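Night guard: hard or soft? (and is £166 fair)

Print this page | E-mail this thread
Posted Monday, May 18, 2020

molarbear
My dentist says I grind my teeth and wants me to wear a guard at night. The practice charges 166 for a soft one made from a mould. Vamwood do a boil and bite kit by post for a lot less. I've had a cracked filling and I wake up with a sore jaw most mornings. Has anyone used both kinds?

pkettle
Had a boil and bite for up to 5 months. Chewed through it on one side. It was also so thick I couldn't close my lips, so I woke with a dry mouth every night. Pay for the proper one.

Raghavendra Varghese
Disagree with pkettle. I have used the Vamwood kit for two years and I'm on my second. You have to trim it with small scissors after the first fitting, and the leaflet hardly mentions that. If you are a light grinder it does the job.

molarbear
How do I know if I'm a light grinder? My wife says she can hear it from the landing.

pkettle
Then you aren't one.
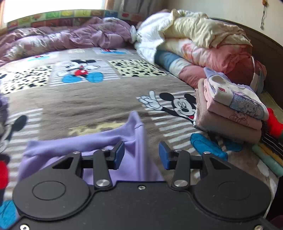

tansy_w
My advice is to ask about a hard guard before you pay for a soft one. I had a soft one from Allton Dental and my jaw got worse, as I was chewing on it all night like gum. The hard one took two visits to adjust and I hated it for the first week. When you clench, think of two tips facing each other, like the blue pads on that gripper, and imagine pressing them together for hours. With something squashy in between, I just pressed harder. With the hard one I seem to give up sooner.

Raghavendra Varghese
That is one person's jaw though. My sister was given a hard one and couldn't sleep in it at all. It went in a drawer.

tansy_w
Did she take it back to be adjusted? Mine was unwearable until they filed the back edge.

Raghavendra Varghese
No, she didn't. Fair point.

oldcrown
Check what the price covers. Mine at Subramaniam & Co included the mould, the fitting and one adjustment. Another place quoted me less and then wanted extra for each visit. Also ask what happens if you need a crown later, as the guard may not fit any more. I had to buy a second one in September for that reason.

pkettle
Rinse it in cold water, never hot. I warped one under the kitchen tap.

molarbear
Thanks all. I've rung the practice and they are only seeing emergencies, so the mould will have to wait anyway. I'll get the kit for now and ask about a hard one when they reopen.

pkettle
Your money.

1395 views | 11 replies | 5 shares

Related threads
Onitetti brush heads, do they fit older handles?
Lost a filling, dentist closed
Clicking jaw when eating toast
Wisdom tooth out, how long until solid food?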